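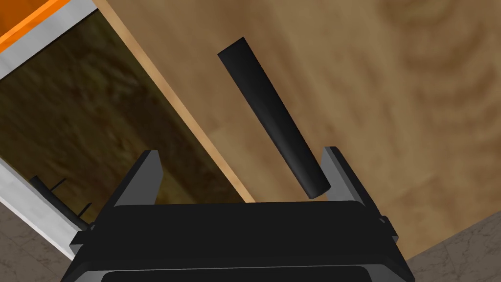 Workshop news: the arm project, August 2026

The arm group at Goltdale has moved on from the frame and wiring and is now working on getting the gripper to pick things up in simulation. The real arm is bolted to its bench but stays switched off until the software side behaves itself. Hendrik Verhoeven is running the simulation on the old Hennessy workstation by the back door, so please don't unplug it, even if it seems to be doing nothing.

The practice task is a plain one. A black bar lies on a wooden top and the gripper has to come down over it with the fingers open, close, and lift. We picked a bar shape because the real job for the arm will be passing round stock and file handles across the bench, and both are long, thin and dark. The kitchen model was the free one that loaded without errors. Ans Schouten wanted a model of our own bench and has started drawing one, but the vice is taking her a while.

So far the approach works better than the grip. If the bar lies in line with the gripper, the fingers go down either side of it and there is little to correct. If it lies at a slant, the wrist has to turn first, and at the moment it turns late. 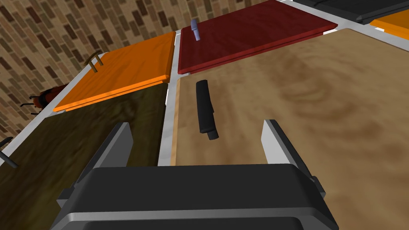

Hendrik has changed the order of the moves so that the wrist turns while the arm is still high up, and the downward move only begins once the angle has settled. This makes each attempt slower, which we can live with. The last overnight batch was 3,000 attempts, of which 2,488 ended with the bar held clear of the top. Of the failures, 498 were put down to the wrist angle. The rest are still to be sorted through, and anyone who fancies an evening of reading log files is welcome to them.

On the hardware side, the Trernetti servo for the wrist has arrived and fits the bracket after some filing. We are still waiting for the finger pads from Zurkero. The first set came in the wrong thickness and has gone back. Ans has cut a temporary pair from an inner tube – they look rough, but they will do for the first tests at low speed.

We need 5 more lengths of cable chain and a second emergency stop button, ideally one with a twist release. If you have either in a drawer at home, leave it on the arm shelf with your name on it. The group hopes to have the real arm moving by November.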